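Old tower on its side, 1TB drive, which order to take the parts out?

Forum: Repair and Reuse > Desktops

ollden_bench
Posted 24 June 2021

Hello all. I have an older black tower that I want to take apart and keep for spare parts. It was the office computer for our small shop and now it only makes noise. I am not new to computers but I am slow, and I like to ask before I break something.

My plan is the following:

1. Side panel away, case on its side on the metal table
2. Processor cooler out
3. Hard drive out
4. Cables, then memory
5. Expansion card
6. Power supply as the last part

I am at step 3 today.

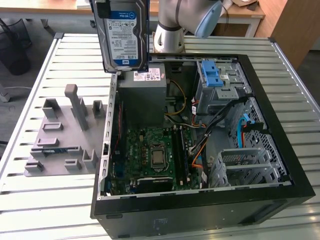

4. Cables, then memory. I am not sure about this step. There is the bundle of yellow and black wires from the power supply, some black cables going across to the middle, and one orange cable on the right side of the board. Should I remove all of them first, or leave them until the board comes out?

5. Expansion card. I know there is a small lock at the end of the slot on many boards. I will look for it before I pull.

6. Power supply. Four screws on the back, I hope.

Please tell me if the order is wrong.

minami_k
I would take the cooler off much later. Now your processor is sitting there with the metal cover open to the air, and you still have the drive, the cables and the card to move over it. One screw falls in the wrong place and you will be sorry. Put a clean piece of cardboard over it at least.

tiltness
I don't agree with minami_k. With the big cooler in the way you can't get your fingers to the memory latches on half of these boards. I always take it first. The metal cover on the processor is strong, it is the pins that are weak, and they are protected as long as the processor stays in the socket.

minami_k
Strong, yes. But the small parts around the socket are not strong. I have lost one board this way and I still think about it.

steron50
Both orders work if you go slowly. I worry more about the hard drive. Do you lift it straight up past the power supply? The rim of the case is sharp metal on the cheap ones, and the underside of a 3.5-inch drive often has its circuit board showing. Keep some distance from the edge, and when it is out, put it down on foam with the label up. Please don't put it on a bare metal table with the slats.

ollden_bench
Thank you, I did not think about the slats. I have a foam sheet from a package and I will use it. The old thermal paste I cleaned with alcohol already.

tiltness
For the cables: pull the data cables first, by the plug and never by the wire. Then the big power connector on the board, it has a clip and you must press it. Leave the power bundle hanging outside the case, so it is ready to go out together with the power supply. The orange one is probably a SATA data cable, but follow it to both ends before you decide.

steron50
And write on tape where each cable was, if you want to build it again one day.

minami_k
He said spare parts, so why the tape? I keep all my cables in one box and they have no names. But I agree with the rest.

steron50
Because in August I helped a friend who had 3 boxes "with no names" and we spent the evening looking for one adapter.

tiltness
What will you do with the 1TB drive? If it was the office computer there can be customer papers on it. Wipe it before it goes to the spare parts shelf. And look at the power-on hours with a disk tool. I bought a used one that showed 2643 hours and it is still good. Above a certain age I use them only for copies of copies.

ollden_bench
There are invoices on it, yes. I will copy them first and then do the full erase. I have a USB dock for this.

minami_k
Full erase on 1TB takes hours, start it in the evening. And don't sell the power supply without a test. People look at the certification marks on the label and believe everything is fine, but an old fan is an old fan.

ollden_bench
Understood. So the new order is: cardboard over the processor, drive on the foam, data cables, power connector, memory, card, power supply. I will write again when the board is out, maybe with a question about the standoffs, because two of the screws feel very tight to me.

steron50
Use the correct size of screwdriver and push down while you turn. If they still don't move, stop and ask before you drill anything.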